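Wadix benefit screening

Wadix is a claims-screening system used by the public benefits office of Brerkuvdale to detect fraud in unemployment insurance. It compares each new claim with wage, address and bank records before the first payment is released.

Background

Brerkuvdale formerly paid claims on the applicant's own statement and checked them afterward. Under that method, overpayments were usually found after the money had left the receiving account. The office replaced it with prepayment screening, supplied by Debnath under a contract that also covers staff training.

Operation

Each claim receives a score from 0 to 100. Claims scoring below 47 are paid on the normal schedule. Higher scores place the claim in a review queue, where an examiner may request proof of identity or contact the former employer. Common triggers include:

Several claims paid into one bank account
A claim filed in the name of a person still on a payroll
A mailing address shared by unrelated claimants
A change of bank details shortly after approval

A held claim must be decided by an examiner. The score alone is not grounds for denial. Claimants have 180 days to appeal a denial, and benefits owed after a successful appeal are paid back to the date of filing.

Address checks

Address matching is handled by a separate module, Rono. It treats apartment numbers as part of the address, so residents of one building are not grouped together. Shelters and group homes are kept on an exempt list, updated each April.

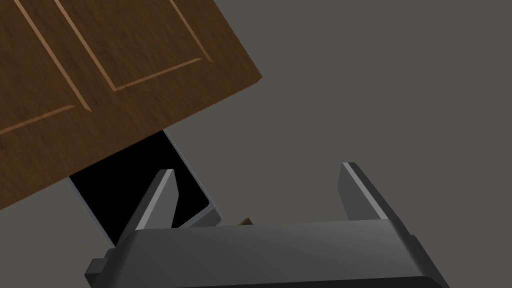 Limitations

Wadix does not detect false statements about job searches or unreported cash wages. Stolen identities with a complete and consistent record may also score low. Records from employers outside Brerkuvdale arrive up to 2 weeks late, and claims based on them are screened again when the data is received.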